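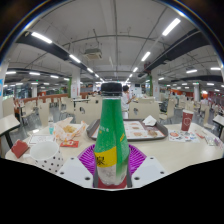 Shadi Nseir
March budget for the table-clearing project is due on Friday, so I put my notes in a thread. Maybe they are useful to other small teams who must buy grippers before they buy a robot.

1/ We are Twal, a small company. Our customer is Prideo, they run food halls. They want an arm on wheels which can clear tables in the quiet hours. The arm is the expensive part and we will not order it before December.

2/ What we order first is hand-held grippers. A person does the task with the gripper in the hand, the camera records it, and later the arm learns from the recordings. For this stage you need neither the arm nor the big insurance.

3/ Price per gripper from Podamwood is 461 dollars, with the finger plates and the mount. The camera is separate. Please read this line of the quote two times. I read it one time and had to write a very polite email to my boss.

4/ How many to buy? My first plan had 7. Yara Hijazi, who plans our recording hours, asked me how many people will record at the same moment. The answer was 2. So we buy three: one for each person and one spare. The rest of the money goes to pads.

5/ About the pads. The ribbed ones bend around a round thing, and drink bottles are round. On a smooth bottle I would not save money with flat hard fingers. But they are a wearing part, so they need their own line in the budget and not "miscellaneous", where everything dies.

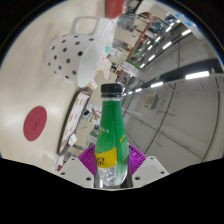 6/ Objects also cost money, a little. A food hall table has bottles, mugs, trays, wrappers, napkins. You can pick up a bottle well and still have no idea about a crumpled wrapper beside it. I keep a small monthly sum for drinks and snacks. The accounting department asked if this is lunch. Partly yes.

7/ Do the planning on real tables, please. Our first object list was written in the office and it had plates, forks and glasses. Then Yara went with me to the hall in Flirkville and we wrote a new one. Paper and plastic took most of the page.

8/ Time is the line which people forget. We planned 72 hours of recording for the first round. To this you must add the checking of the recordings, which for us takes almost the same time again. If you pay only for the recording, the checking falls on one tired engineer in the evening.

9/ Storage: a wide camera makes big files. We bought two large disks and I already wrote a third one into the new budget. Renting space online looked cheap until I calculated the upload from the hall.

10/ Things I removed from the list: a second tripod, a nice case with foam, a label printer. Things I put back after one day: the case with foam.

11/ Open question for people who did this before - do you buy the grippers and the arm from the same seller? Podamwood says their finger plates fit on both. I would like to hear it from somebody who is not selling them.

12/ If you have pad prices for orders under a hundred pieces, please write to me. I can share our spreadsheet in return, the prices are in dollars and the comments are in three languages.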